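Robots in Everyday Rooms
Handout 6: Showing the arm what you mean
Prepared by Ngân Đồng, with corrections from Deming Liao

Welcome back, everyone, and thank you for the drafts you sent in. I read all of them (some of them twice, with tea) and most of my comments come down to one thing, so I have built this handout on it. When we show a robot a task by remote control, every movement of our own hands becomes part of the lesson, and that includes the dithering. If you stop halfway to think about lunch, the pause goes into the recording too.

Start with the approach. Bring the gripper in slowly, get the fingers on both sides of the object, and only then close. A thin plastic bottle is a lovely thing to practice on, as it gives a little under pressure and you learn very quickly to be gentle.
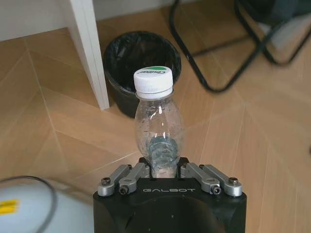

Once you have a grip, count to two in your head before you move off. New operators nearly always hurry this part, and I did too when I began! The little wait makes it much easier later on to find where the grasp ends and the carry begins.

Shelves are harder. You have a board over the gripper, things standing on either side, and a wrist view that shows you plenty of fingertip and not much of what is behind it. Go in level, with the fingers open, and pick your path before you pass the front edge.

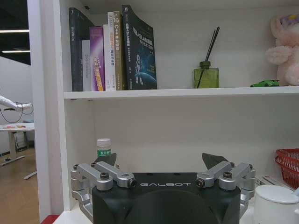
Fig. 2. Open fingers at the lower compartment, small white bottle behind the left fingertip.

Please read Skurberg's chapter on viewpoints before August. It is dry, I admit, but the section on switching between the wrist view and the head view is worth your patience, and Deming has put a marked-up copy in the Cekley folder.

Now, clutter. Several of you asked whether you should tidy the shelves first, and my answer is please don't. Headphone cables, soft toys and a tin standing on its edge are just what a home robot will meet.

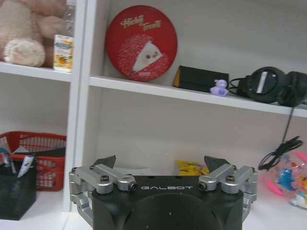 What I do ask is that you write down the target before you begin, in plain words, the way you would say it to a friend: "the small duck in front of the wallet," say, and never "object 2." In the Illumthorpe set we had 97 recordings with labels so vague that we had to watch every one again, and I would like to spare you that.

Using both arms

Let one arm work while the other waits somewhere safe and still. Check the head view before each reach, and if the arms come close together, stop, back the idle one away, and carry on. 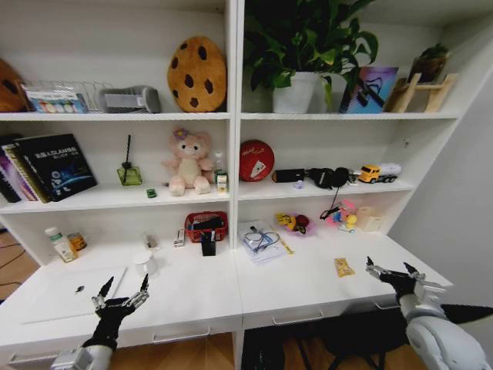 Ngân Đồng | Course notes | 2024-07-14

For the exercise, work in pairs and choose one object that you can reach comfortably. One of you drives while the other keeps the log, and then you trade places. Keep the clumsy attempts and mark them as clumsy; Diệp, our replay tool, will skip them if you tick the box. Bring your log to the next session, along with any questions about the hand controllers, and Deming will go through the grip settings with each pair.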